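Small Kitchens, Session 6: Where Things Land

Hello again. These are my notes from the session, typed up for those of you who missed it and for those who were there but couldn't read my writing on the board (sorry, Shabani, I did see you squinting).

Last time we talked about storage. This week is all worktop, which is my favourite bit, so I went on rather. The big idea is the landing spot. Every job in a kitchen needs a place where things come to rest for a minute: the shopping bags, the hot dish, the post, the mug you haven't finished with. If you don't plan those places they plan themselves, usually right where you wanted to chop the onions!

I used the Sanden flat for most of this. The worktop there is 900 mm long between the sink and the hob, and on paper that sounds lovely. Then you put a kettle on it, and a toaster, and a dish rack, and you're making your sandwich on top of the washing machine.

So, zones. I like to mark them out with something you can pick up and move before you commit to anything. Trays are brilliant for this, and paper to protect the surface and draw on.
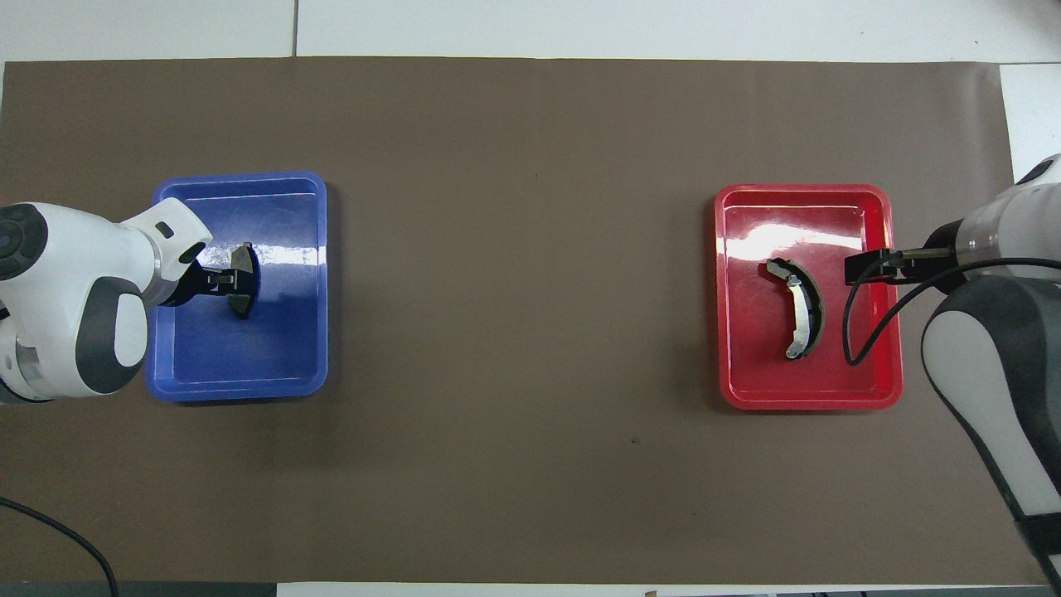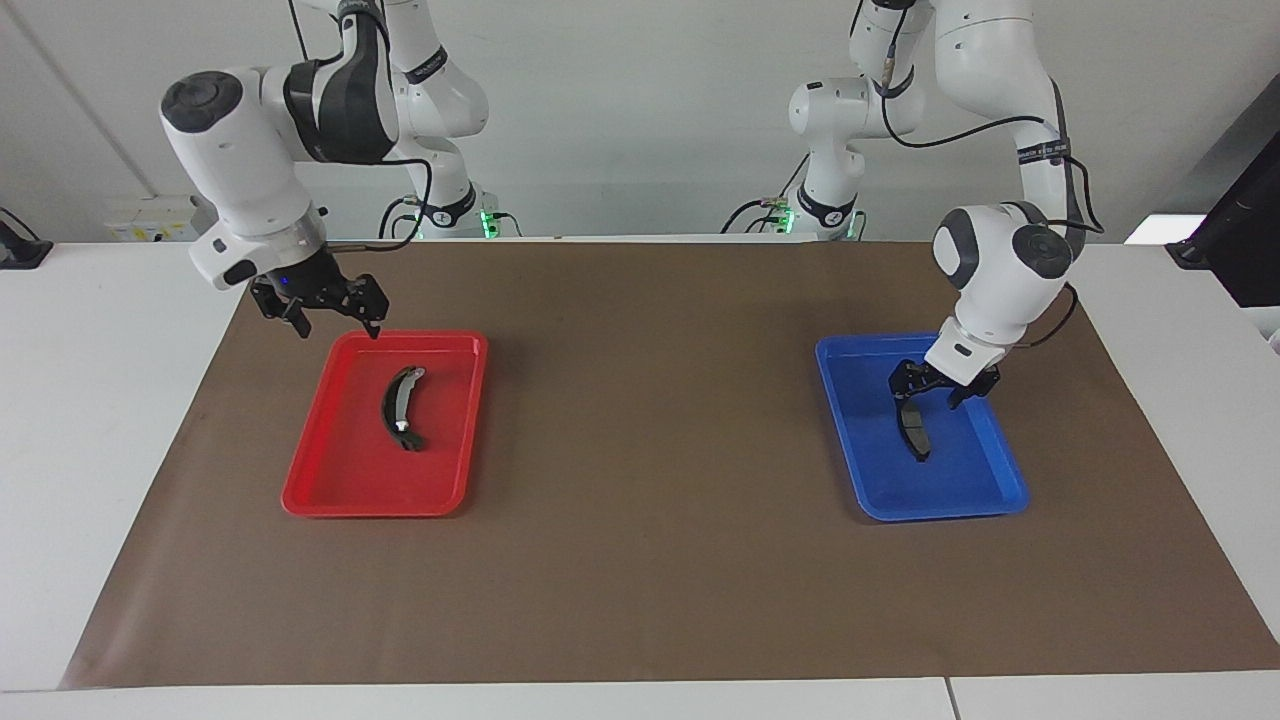

Live with the layout for a week if you can. Cook your normal meals, not the fancy ones, and write down every time you have to shift something to get at something else. When I did it at home I found I was moving the bread bin almost every morning, and it now lives on top of the fridge. I don't love it up there but my toast is much less of an ordeal.

A few other things that came up:

Left-handers. Draining on the left or the right does matter, so ask before you draw the sink.

Height. The Ison house had one worktop for a very tall cook and a very short one, and we ended up with a lower stretch by the window for pastry. Everyone fights over it now.

Sockets. Put in more than you think, and keep them away from the sink.

For next time, please draw your own kitchen worktop to scale and mark 6 landing spots on it, with a word or two on what lands there. Pencil is fine. If you get stuck, look at the Hồ plan in your pack, page 8, where the zones are shaded in.

The long project isn't due until December, so don't panic about that yet. Bring a tape measure!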